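MILTDALE, May 30, 2020 - Zarnik today opened orders for the Nitudis hand-held gripper kit, a tool set for recording two-handed manipulation tasks without a robot arm on site. The kit contains 2 grippers, cabling, spare finger padding and a license for the Doucet recording software. Finger padding is a wear part and can be replaced by the user.
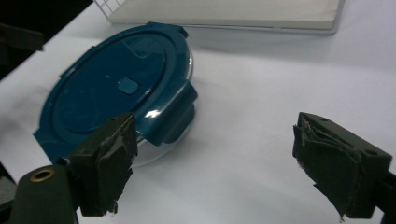

Nitudis gripper fingers with a lidded glass container.

Recordings are stored by task and can be exported for training or replay. Kitchen containers, lids and similar household items are covered in the setup guide, along with notes on grip width and padding wear. The guide runs to 74 pages and is supplied in print and as a file. Kits ship from Miltdale in August.

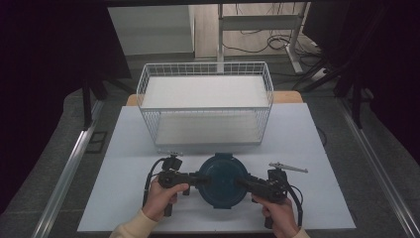
Lucinda Crenshaw said that round, rigid parts are a fair test of any two-handed tool, and that her main request for the next version is a faster way to change the padding between sessions.

Orders and requests for a quote are handled by the Zarnik sales desk in Miltdale. Spare padding is sold in packs of 2.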